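Home | Notebook | Bench log | Stock | Contact

August, 4.10 pm. Ollham denture base trial, second batch.

Bars out of the water bath after lunch. 128 in total, 11 chucked for porosity, all from the same Hilard flask. Check the seal on that one before anybody packs it again. Remainder labelled and back in distilled.

Flexural readings on the first lot OK, modulus 2,459 MPa mean. Lower than the old Trutel resin, but the spread is tighter. Not writing it up untill the aged bars are done.

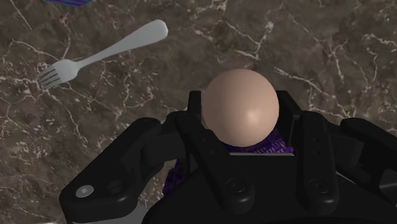 Bakhtiari clinic rang re the lower partials, want them a shade lighter. Told them no, not at this stage, they can have a new try-in. Put 4 sets of teeth aside in the left drawer.

To do: order pumice, recalibrate the load cell, find out who had the good calipers. Bath was reading a degree low agian this morning, topped up and reset.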